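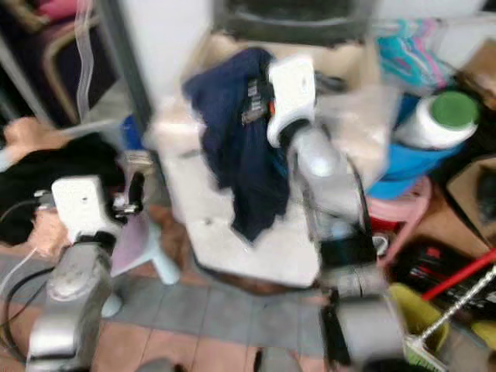 Back room, laundry corner. Navy cloth over the white bin, small stool to the left of it.

HOUSEHOLD FLOOR AND CLUTTER CHECK
Walk-through sheet with comments
Checked by: Rania Kamel
Copy to: Abdelilah Ait Ali, Aicha Fawzy
Month: September
Start: 10:20 a.m.
Sheet no.: 155

Marks used: OK = leave as is. FIX = do before the next check. WATCH = fine today, look again. N/A = does not apply.

Section 1. Floors and walking paths

1.1 Tiles level, none loose underfoot -- OK
Walked the gray and the terracotta squares in both directions. One tile near the back wall sounds hollow but does not move.

1.2 Clear path from the door to the far wall -- FIX
Path should be wide enough for two people to pass, or one person with a full basket. It is not. Too much is standing on the floor in the laundry corner. Start with the cardboard box on the right side and whatever is piled below it.

1.3 Brooms and long handles stored upright -- FIX
The red handle lies at a slant where people step. The green-bristled broom is only leaning. Adel Abdel Hamid has two wall clips left over from the kitchen and will put them up at shoulder height.

1.4 Floor dry at time of check -- OK
Went over it by hand near the basin and the drain.

1.5 Bags and soft plastic picked up -- FIX
Clear bags are slippery on tile. Fold and put in the drawer, or throw out.

Section 2. Clothing and cloth

2.1 No clothing on the floor or hanging where it can catch a foot -- FIX
Anything draped over a bin or a seat should go in the basket or on the line. Sleeves and hems that reach the floor count as on the floor.

2.2 Sorted before washing -- WATCH
Dark and light things are still together. Aicha asked for darks to be kept apart after the last load, so please do that at the basket and not at the machine.

2.3 Pockets emptied -- N/A
Not done at this check. Whoever runs the load does it.

2.4 Children's seats free of laundry -- FIX
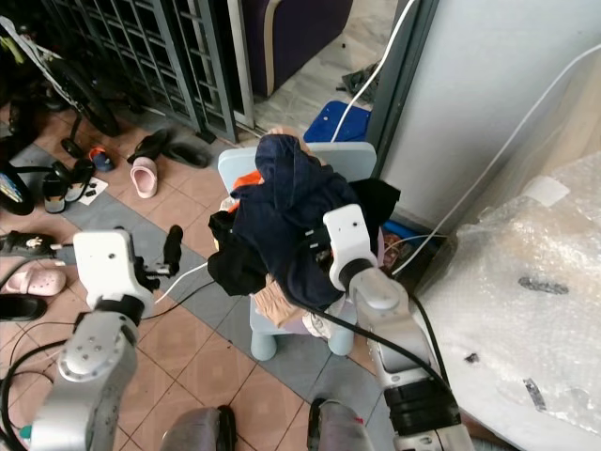

The little chair is the right height to drop things on, so it fills up fast. I found the navy piece on top with black ones on either side and a beige one down by the seat. A child who pulls at one of them can bring the lot over, chair included. Move the pile to the basket and keep the chair for sitting. Same rule as on the last sheet, same mark.

Section 3. Doors, grille and cables

3.1 Security grille closes and locks -- OK
Key is on the hook. Second key is with Thanakorn Sukprasert upstairs. Hinges need oil some time before winter but they hold.

3.2 Nothing stored against the grille -- WATCH
The sofa stays where it is, that was agreed. Nothing else is to go there.

3.3 Doorway clear on both sides -- FIX
Black debris on the floor past the doorway. Sweep up and bag it. I did not go through it to see what it is.

3.4 Cables fixed to the wall -- FIX
White cable runs across the gray wall and down to the floor, and another comes down toward the blue container. Clip both. A 300 cm length of cable cover is enough for the wall run, and the Jenent kind with the adhesive back has held well in the hallway.

Section 4. Containers, stools and basins

4.1 Stools stable, legs not cracked -- WATCH
Pressed down on each one by hand. The pink one rocks a little. It should not be used as a stand for the basin, and certainly not with water in it. Put the basin on the floor.

4.2 Lids on -- OK
Green lid was on the white container.

4.3 Contents labeled -- FIX
Write on the white container what is in it. Marker is in the kitchen drawer.

4.4 Buckets and basins emptied after use -- WATCH

Section 5. Toys and small items

5.1 Toys kept out of the laundry -- FIX
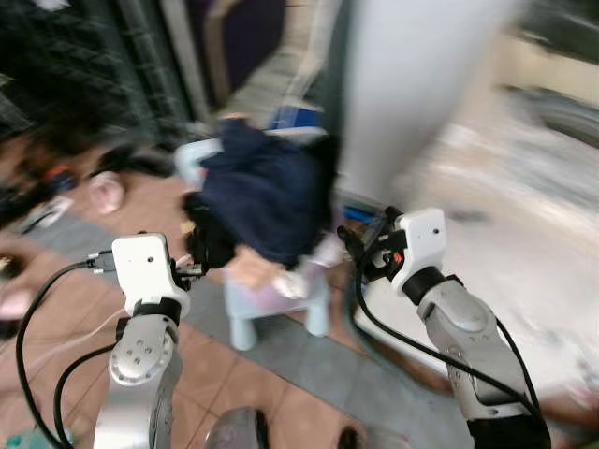 Item 5.1. Doll with black hair under the navy garment at the small blue stool.

Check under and inside every heap before it goes in the machine. Hair from a doll can block the filter, and the last call-out was 46 plus parts. Toys go in the bin by the window.

5.2 Small parts and batteries off the floor -- OK
None found on hands and knees along the back wall.

Section 6. To do

Wall clips for brooms: Adel
Cable clips and cover: Abdelilah
Clothing to basket, chair and stool cleared: Aicha
Sweep past the doorway: Rania
Replace pink stool if it still rocks: Abdelilah to decide

Items marked FIX are carried over to the next sheet until initialed. Items marked WATCH are checked again but need no initials.

Finish: 10:55 a.m.
Signed: R. Kamel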